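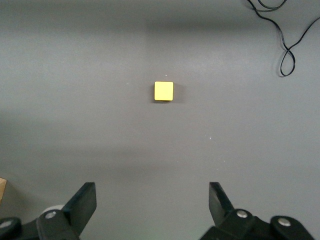
**kulo_nights** · Tuesday

Finally got Kulo to the table with the full 8 and wow, I love this game! We played 11 rounds and I'd have happily kept going. Has anyone tried the Prelon expansion with a big group? I keep reading that it slows everything down, but the market deck looks so good.

**misell**

Eight players and you want MORE rules? Ha. Prelon shines at 2, it's a tight little duel. With a crowd you spend the evening waiting for somebody to pick a card.

> it slows everything down

It does. Sorry! 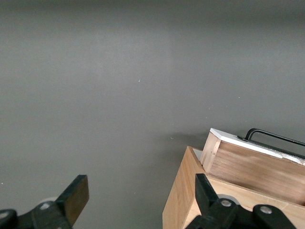

**pinheiro_south**

Have to disagree with misell. We deal the market face up before round one and everybody plans on other people's turns. Best sessions we've had, and the trading gets so loud. Leave out the harbor cards the first time, though.

**misell**

Face up kills the bluffing, and that's half the fun for me.

**kulo_nights**

Okay, trying it face up next week, no harbors. Do you still play to 600 or stop sooner?

**pinheiro_south**

600, always. The last stretch is the good part!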